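# Blocks, boards and other August projects

The Hulleo play cupboard has had its annual clean-out, and this gallery is the result. Anyone who came up to Cairns for the open afternoon will recognise most of it. Anyone who didn't was spared the parking.

We make and mend shape toys. That means blocks, sorters, posting boxes and the flat boards they get played with on, and every August we drag the favourites out, give them a wipe and argue about which ones have earned another year. Captions are by whoever was nearest the keyboard. Complaints about the captions can be addressed to the same person.

**The posting box, with lid**

Thirty years old and still swallowing shapes. The lid was repainted in a colour the tin called Novia, a sort of grey that had given up. Children like it very much. Their parents ask whether it comes in white.

**The Illberg sorter**

Named after the street where the first one was built, in a garage with one working light. The square hole is a fraction too generous and will accept almost anything if you lean on it. We have had letters about this. We have also had orders for 2 more, specifically with the same fault.

**Offcuts tin**

Mostly corners. Everybody who works here believes the offcuts will come in handy, and the tin is now on its third lid.

**Blocks on the big board**

Red, blue, green and yellow, on the pale board with the wavy grain. Stars, a heart, a cylinder and company. 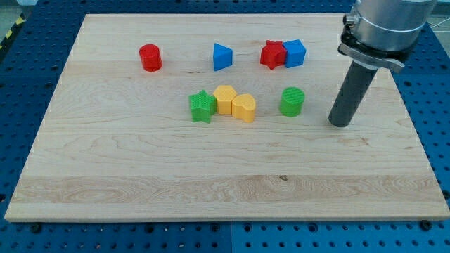
Issue 30 – page 2

The yellow heart is the one visitors pick up first. It is no use for building, having lobes at one end and a point at the other, and a tower started on it has a life expectancy of one breath. Still, put it beside the yellow hexagon and people will rearrange everything else to suit the pair.

Stars come in green and in red. They make passable wheels for a vehicle going nowhere. The red one next to the blue cube could be a shop and its sign, or a sheriff and his filing cabinet, depending on who's telling the story.

As for the board, look for the small dark knot in the yellower stripe. We were going to plan the layout around it, then decided it could be a pond. It has since been a volcano, a plughole and the moon.

**Cylinder, red**

Short, flat-topped, stands up by itself. More than can be said for most of us by four in the afternoon. It is the best block for beginners and the worst for sloping floors. We keep spares.

**Prism, blue**

A roof, usually. Also a wedge of cheese, a tent and a very small ski jump. The ridges on the faces are handy for small fingers and also for collecting biscuit, so a soft toothbrush and warm water are recommended. Please don't boil it. Somebody boiled one.

**The price list**

Hand-lettered, and out of date by the time the ink dried. Blocks are 50 cents each from the mixed tub, and the tub holds 200 when we've been organised. Boards are priced by how sorry we'll be to see them go, so the one with the knot is staying put.

The cupboard shuts again at the end of the month. If you borrowed the green cone last year, the hook by the door is still free and we'd like the cone back on it.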